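Pomia Snack Sorting — README

Last edit 2020-01-21

What's in here: pictures and notes from sorting small wrapped snacks and candy at a table. Packets go in and out of a shallow tray, one at a time. Patterned tablecloth under everything, strawberries and gingham. Started in August as a side folder of Norncombe, now its own thing.

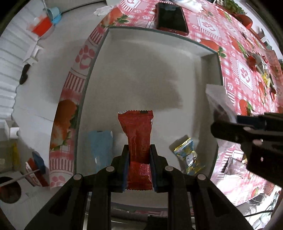 2 min read

Contents
notes/ — one text file per session
pics/ — 1,004 files, 1,000 after dupes removed
labels.csv — wrapper color, kind, tray or table

Labels
Color = main color of the wrapper, so the long narrow one is "red" even with silver showing. Blue, yellow and silver foil on one candy goes in as "multi". Partly hidden packets still get a row. Kind is "packet" or "candy", nothing finer yet.

Text on wrappers: copy only what you can read, same capitals. CRISPY CRANBERRY goes in as printed, MILK CRISP in the second text column. Chinese lines get "zh" for now, transcription is on the to-do list. Don't guess flavors from the color, we did that early on and had to redo 800 rows.
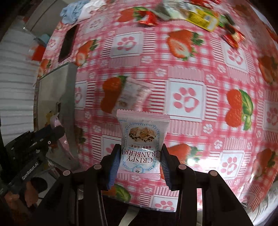

Çetinkaya wrote back that flavor should be its own column anyway, seperate from the wrapper text, and left blank when there's none printed. Agreed — going in next version.

Known problems
Pink wrappers get lost agianst the cloth. Check those twice.
Old Clurness file names still in some notes.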